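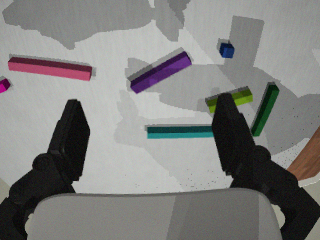 How long must I wait before I varnish a shelf painted with chalk paint?

Tarnuvside
I painted a pine shelf in October, in a room without heating. The tin says one day, but the paint still feels a little soft when I press it with my nail. I have water-based varnish. Is one day enough, or should I wait more?

Hunt
Wait 3 days at least, and longer in an unheated room. Press your nail on the underside where a mark will not matter. If it leaves a dent, the paint is not ready. Put the varnish on thinly with a soft brush and leave it overnight before the second coat. I would not put books on the shelf for 7 days after that.

Emetti
I use wax only, never had problem.

Sumer
Wax is fine for a picture frame, but cups will leave rings on it. I agree with Hunt about the waiting. Please also stir the varnish slowly and do not shake the tin, or you will get small bubbles. 2 thin coats were enough for mine.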